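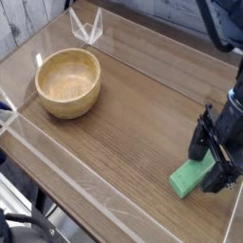 by Gil-soo Yoo
July

My grandmother ate rice from the same bowl for all the years I knew her. When I moved to Puvstead I did not bring any bowl. I brought two suitcases, a rice cooker with the wrong plug, and a box of books I have still not read. For the first months I ate from a cooking pot, standing up, and I told my mother on the phone that I was eating well.

I want to write about eating alone, because a reader asked me after my last post how I learned to cook for one person. I am not sure I learned it. In my language there is a word for rice that also means the meal, and when you meet a friend you ask if they have eaten it. In my first winter, people here asked me "How are you?" and I would answer the other question in my head. Yes, I have eaten. Noodles again.

The change began with soup. My neighbor on the second floor, Mohandas Venkataraman, cooks lentils every evening at 8, and the smell comes up through the stairs and under my door. One evening I met him at the mailboxes and I told him, in very correct and stiff sentences, that his dinner smelled good. He went back up and gave me a jar of it. I did not know the rule for jars in this country. At home you never return a container empty, so I made radish soup, my mother's recipe, and I carried it down in his jar. He laughed for a long time. Then it was lentils again, then my soybean stew, and the jar has been going up and down since then.

To fill a jar you have to cook more than one portion, and I think this was the real lesson. When I cooked only for myself I was always cutting a carrot in half and watching the other half get old in the refrigerator. Now I make a full pot. I eat from it tonight, the jar takes a part, and the rest is for the next day's lunch with an egg on top.

After the soup I wanted a proper bowl. I looked first in the big shop by the bus station, where everything is sold in sets of four or six, and I stood there feeling that the sets were a comment on my life. Later I found a wooden one at a house sale on Olusen Street. It was on a table with old keys and one ski boot, and the woman asked for less than a coffee costs. I like that wood does not burn my fingers. I do not like that it cannot stay in water, because I am lazy with dishes, but I have become a little less lazy. I rub it with oil when it starts to look thirsty, and I let it dry upside down on a towel.

There are habits I follow now, and I write them down for the reader who asked. I sit at the table, also when it is only toast. I put the phone in the other room. I do not read the news with food in my mouth. On bad days I allow the noodles, but they go in the bowl – not in the pot – and I cut some green onion over them.

My mother visited last spring. She checked the refrigerator before she took off her coat. There was kimchi, which I made too salty, and half a pot of lentils, which she smelled with suspicion. She finished them the next morning for breakfast and asked me what the small black seeds were. I had to go downstairs and ask. They are mustard seeds, and you put them in the hot oil first and wait until they jump. She wrote this on the back of her boarding pass.

Now she makes them for my aunt, with too much garlic. Tonight it is my turn with the jar, and I have 22 minutes before the rice is done, so I will stop here and go slice the radish.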